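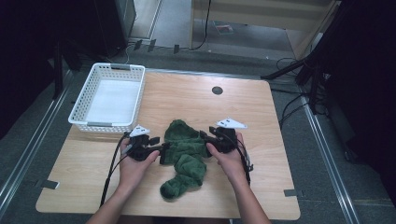
On 17 Aug 2018, Albertina Pacheco wrote:
> Does anyone fold the fuzzy things, or do they just go in the
> basket as they are? Mine spring open again before I get to
> the next one. I have 77 pieces to sort for the Clusville table.

Albertina,

I fold mine, but only once. Lay it flat, smooth the pile with your palm, then bring the bottom up to the top. A second fold makes a lump and the stack leans. Green fleece is the worst for this - it also leaves lint on the table, so wipe down before you do anything white. 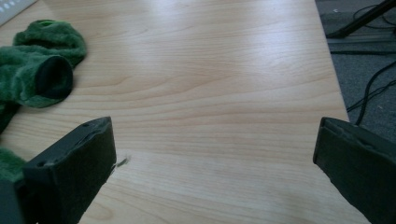

Máté Fekete told me he rolls all of his, and that a roll holds better if you start from the thick end. I tried it with 3 and went back to folding.

Anything with ribbed cuffs I do differently. Tuck the cuffs in first.
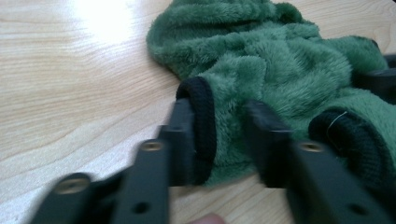
Then fold the body over them and put it in the basket with the folded edge up. Pick off loose threads as you go. I line the basket with a white sheet.

Adjoa Quaye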